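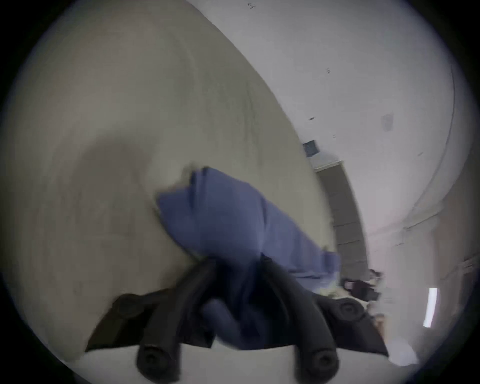
Evie Garside wrote back to the organisers that a talk on clothes recycling ought to begin by admitting most of it doesn't happen, and that she'd walk out if it didn't. So, begin there. Read her line aloud, then pause.

**Opening**

- Ask for hands: who has used a shop take-back bin? Keep them up if you know where the stuff went.
- Don't make fun of anyone. I used the Clekbridge one myself for years.

**The Clekbridge bins**

- 586 bags collected by July. That's the figure on the poster.
- Bags of what? What weight? I asked twice and got the poster again.
- "Given a new life" covers resale, rags, stuffing and, as far as I can tell, a warehouse.
- Dénes Deák thinks I'm being unfair here. Say so. His point is that a bad bin still beats the tip. Maybe. I'd like to see the sorting sheets first.

**Mixed fibres** (slow down, people get lost)

- Cotton and polyester in one thread are hard to pull apart. Buttons, zips and labels have to come off too.
- Barta says its process deals with blends. The trial ran on 20 kilos of clean offcuts from one mill. Old shirts are a different matter.
- If Shahram Mousavi is in the room, let him answer this. He's seen the plant and I haven't.

**The voucher**

- You hand in a bag, you get money off new clothes. Who gains?
- Skip the Grekier slide if we're past 47 minutes.

**Close**

- Wear it longer, mend the easy stuff, ask the shop for weights by destination.
- Questions. Repeat each one into the mic, the back row couldn't hear last time.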